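I have now read all 1,794 lines of the docket index in Niston v. Prosser, and I would like that September back.

For anyone who has a life: Niston says Prosser copied the way its Plunitz tablet wakes up when you lift it. Prosser says people have been lifting things for a long time. Both sides have spent two years arguing over who gets to question Trefor Howells, the engineer whose name is on the patent, and for how long. Niston offered a morning. Prosser asked for 14 hours. The judge gave them seven and sounded tired doing it.

My favorite filing is number 796, a motion to strike a footnote. The opposition to it has 11 footnotes.

Bleddyn Pumphrey, arguing for Prosser, told the court his client had handed over "everything responsive." Then another box showed up, with up to 200 emails in it, most of them about where to have lunch. One did mention the wake feature. Its author wanted it turned off. 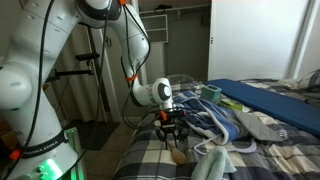 White arm, orange cable ties, bed.

Branwen Wynne thinks they'll settle before the claim construction hearing. I have a sandwich riding on no. If the lawyers get paid by the footnote, and I'm starting to suspect they do, we'll all be here next year, reading the opposition to the motion to seal the lunch emails.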